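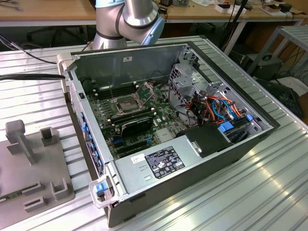

Nov 2, 2022

Tower on the big bench, on its side, panel off. This is the old Nelell build machine, the one that was under Lucienne's desk until August. Want it going again for the Stakus logging job if the board is any good. If not, strip it.

Where we are: no cpu, no cooler. Socket open, lever up. Did not close it, want to look at the contacts with the magnifier first and the magnifier is downstairs (again). DO NOT put anything down on that socket. No screwdrivers, no cable ties, no sleeves. If you have to work over it, find the plastic cap, should be in the drawer with the standoffs.

Graphics card still in. Leave it for now, comes out after the memory. Memory slots run alongside the socket. Haven't tested any of the sticks, don't assume they match. Last time we mixed them it cost me 2 evenings.

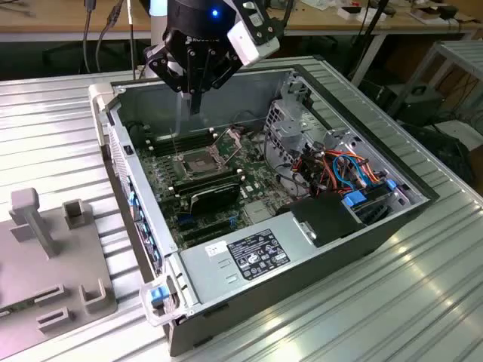 Visitación Collado

Right, order of work as I see it. Lucienne has her own idea about doing the power supply first, we can argue tomorow.

1. Socket contacts under the magnifier. Any bent, stop and write it here with which side. Don't try to straighten them by hand, I know you want to.

2. Thin black wire near the socket. Trace it before moving anything. I think it's an old fan lead but I thought that about the last one too. Tape flag on it once we know.

3. Memory out, one stick at a time, bag each one, slot number on the bag. Masking tape labels fall off in the bags so write on the bag itself.

4. Graphics card out. Check for a screw at the bracket before pulling. Goes in an antistatic bag, shelf by the window, not the parts bin.

Spare processor is meant to come from Munholm, 9 working days they said. Order is under my name. Check the socket type against the board before opening the packet, otherwise they won't take it back. 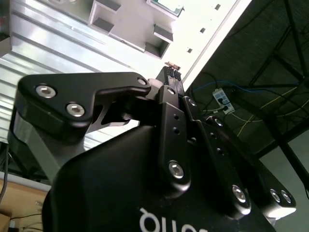 Next

Cables are a mess. Orange, red, blue, black, all looped through the cage and over the bays. Not pulling on any of it till I know what goes where. The colors mean nothing here btw, whoever built this used what was in the box. Mostly SATA and power as far as I can tell.

Plan: unplug at the board end first, tag, then feed back out through the cage. Edges on the punched metal are nasty, gloves on or at least go slow. Lucienne has the scar to prove it from the Zheng box.

Blue latches let the drives out. Don't force them, the plastic on these gets brittle and we have up to 4 spares in total, and I'm not sure they're the same type. Any drive that comes out gets tagged and goes to Lucienne for wiping before it goes anywhere else.
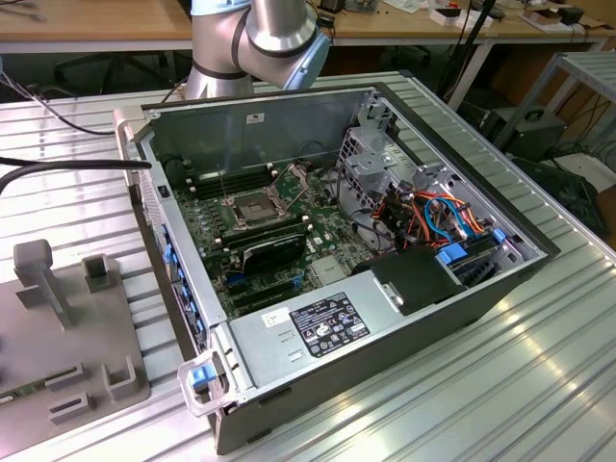 and the same goes for anything loose that turns up in the bays, tag it and tray it, even screws. Especially screws. Short ones and long ones in seperate cups, the long ones go right through if you use them on a drive.

Power supply: copy the ratings off the label into the sheet before we decide. I want the 12 V line. There's a small white sticker next to the label as well, copy that too, could be our old asset number. If it's under what the card needs we swap it, there's a better one in the dead Zheng machine. Test it on the tester first, not on this board.

Left to do before the cpu arrives: magnifier, bags (nearly out, order), tags, find the cap. Somebody has my short Phillips.

Also dust. Blow it out outside, not in here, and after the cards are out, not before. Fan blades held still.

Leaving it open on the bench overnight. Sheet over it when you lock up pls, without pressing on the lever.

Last updated Nov 2
4 comments · 0 shares
Bench notes, Munholm order queries to V. Collado
Back to top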